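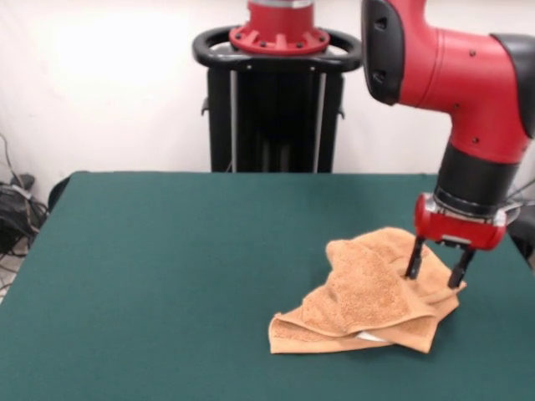
Kanchan Saxena once remarked that a council race is lost in the precincts a candidate never visits. Her point is a fair place to start Chapter 9, which deals with turnout in local elections.

Chapter 8 looked at how people choose between candidates. We now ask who votes at all. In the town of Tarasgate, 2,365 people cast ballots for mayor one April, and the winner led by 400. Most registered voters stayed home.

Low turnout has several causes – odd election dates, little news coverage, races with only one name on the ballot. The first section takes up election dates and compares towns that vote in spring with those that vote in November.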